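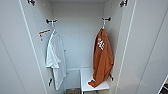
Jalley Household Listings is a plain-text collection of second-hand furniture adverts, gathered from small local notice boards and tidied into one table. It was put together for people who study how sellers describe ordinary things: what they call them, which measurements they give and what they leave out. Wardrobes make up the largest group, and they are also the hardest to sort. A white one with two doors and a pair of dark metal hooks high up inside may be listed as a wardrobe, a cupboard, a robe, a tall unit or a locker, and the hooks are hardly ever mentioned. The type column exists to deal with this.

Version

This is the second release, dated 12/28/22. The first went out in May and had a fault in the price column, described under Changes. Please don't mix rows from the two.

What is in the folder

listings.csv - the main table, one advert per row
types.csv - the list of furniture types and the seller words that map to each
places.csv - the boards the adverts came from
notes.txt - decisions made while cleaning, in the order they were made

The main table has 3093 rows. There are no photographs in the release, and links to the original adverts have been taken out because most of them no longer work.

Columns in listings.csv

id - a number, unique within this release only
board - Grastano, Marinho or Plallport
title - the seller's title, unchanged apart from spacing
body - the seller's text, with contact details removed
type - our label, taken from types.csv
height, width, depth - in centimetres, blank if not given
price - in pounds, blank if the advert said "offers" or similar
condition - the seller's own word, lower case
collected - yes if the buyer had to collect, no if delivery was offered, blank if not stated

Sellers often give measurements in feet and inches. These were converted and rounded to the nearest centimetre. Where a seller gave three numbers with no hint of which was which, the largest was taken as the height for wardrobes and bookcases, and as the width for sideboards and beds. This is wrong some of the time. If you need reliable sizes, use only the rows where the body text contains the word "high" or "wide".

How the adverts were gathered

Board owners sent us exports of their closed adverts. Grastano and Marinho sent everything they had. Plallport sent a shorter file, with adverts over 3000 characters already left out, so very long descriptions are missing from that board. Duplicates were removed by comparing titles and the first line of the body. Sellers who relist with a new title will still appear more than once.

Names, phone numbers, email addresses and street names were replaced with a single marker, [removed]. This was done with a script and then read through by hand. If you find something that was missed, please report the id and it will be fixed in the next release.

Type labels

There are 15 types. Each advert has exactly one, even when the seller is offering a set. A bedroom set is labelled by the first item named in the title, so a title such as "wardrobe and drawers, white" is under wardrobe. Fitted furniture sold for removal has the same type as the free-standing kind - we tried to split them and the adverts didn't say enough.

"Cream", "ivory" and "off white" have been left as the sellers wrote them. There is no colour column.

Known problems

Condition words are not comparable between boards. Marinho used a drop-down with 4 choices, while the other two let sellers type anything, so "good" on Marinho covers a lot that would be "a few marks" or "needs a wipe" elsewhere.

Some adverts for doors, handles and shelves sold as spares are labelled with the type of the furniture they came from. Searching the title for "spare" or "only" finds most of them.

Prices include a number of placeholder values such as 1 and 999. They have been kept.

Changes

Second release: pence no longer dropped from prices on Grastano rows. Depth column added. Garden furniture removed.
First release: initial table, without places.csv.

Use

Free for research and teaching. Please don't use the body text to try to trace sellers. If you publish something based on the table, give the release date along with the name, as ids will change next time.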